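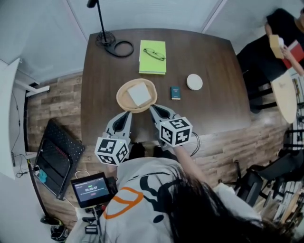
Home | Projects | Reports | Contact

Hi all, quick update on the Fener reading room at Rundance campus. We got the quiet floor open again in August — two weeks behind, sorry! — and 3664 students have swiped in so far. The new desks from Orkeo seat 200, though 23 of them still need power outlets. I'm chasing the electrician. Your grant has some 50 dollars left in the signage line, and I'd love to move it to lamps if you're okay with that.

Contact the Tehrani Library Fund office | Back to top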